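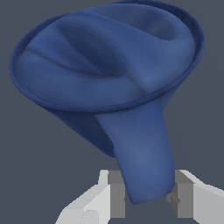
Slide 1: Blue cloth-like object, folds and hollows (computer render)

Good morning everyone! Start with the question: who here has ever tried to fold a fitted sheet? (Wait for hands.)

Why cloth drapes the way it does. Wool first, my favourite. Gilles Leblanc at Lemaire lent me 27 swatches, so pass them along the rows, and please feel the grey one!

Stiffness matters more than weight. Linen holds a crease, silk lets it go. Mention the Kokero curtains, 300 grams per square metre and they still hang beautifully.

Cutting on the bias: hold up the skirt, turn it slowly. Same colour, same fabric, completely different fall.

Leave 20 minutes for questions. Thank Pascal for the projector.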